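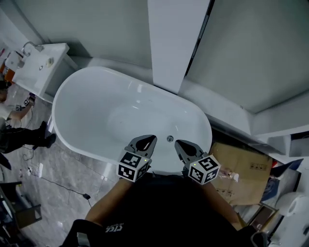 White oval tub, freestanding, drain near the middle.

The owner of the Drurkstead guesthouse talks fast and refills your coffee without asking. She bought the place in June, for the quiet. "Then I read the water bill," she says. Old well, old pipes, 458 feet of them out to the road.

Her rule for guests - one bath a night, no exceptions. Well, one. "Honeymooners. I'm not a monster." 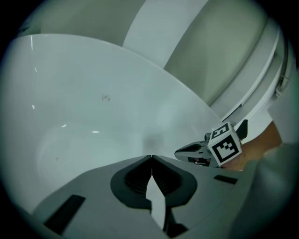
So does she make any money at it? "Around 2,000 a month in season, less in winter."

Most of that goes right back in the roof. The plumber drives over from Girnthorpe, charges 200 just to show up, and she likes him anyway. Breakfast is eggs and whatever teh bakery in Penumberg has left.

Next year, 2 more rooms. Maybe a sauna. "Ask me after the roof."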